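Skendedau Protest Coverage Set

A text collection of local news reports on street protests, marches and vigils, put together for people who study how such events get written up. Version of 2 Jan 2019.

Contents

The set holds 1297 articles in plain text, one file each, with the headline on the first line. Most come from two regional papers, the Berkurcombe and Arboleda weeklies. Opinion columns and letters were left out. 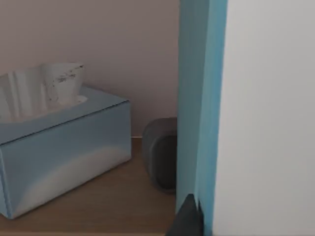

Each article has a topic label, and the labels are broad. "Labour" covers strikes and pickets, "neighbourhood" covers zoning and road closures, and "household" takes in reports on the price of everyday goods. An article can carry more than one label. Anything under 200 words was dropped.

File names follow the pattern paper, year, running number. Labels are in labels.csv, with the file name in the first column.
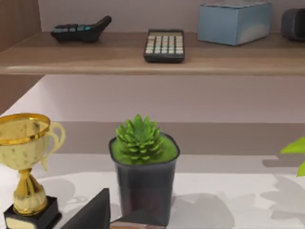 Articles that ran in both papers were kept once, under the earlier date. Around 15 files still have stray photo credits in the body text – these will be cleaned up in the next version.

Known problems

Coverage is thin for December, when both papers print fewer issues. Crowd sizes are given as printed and were not checked.

Loading

The Bostix reader opens the folder directly. Set the encoding to UTF-8.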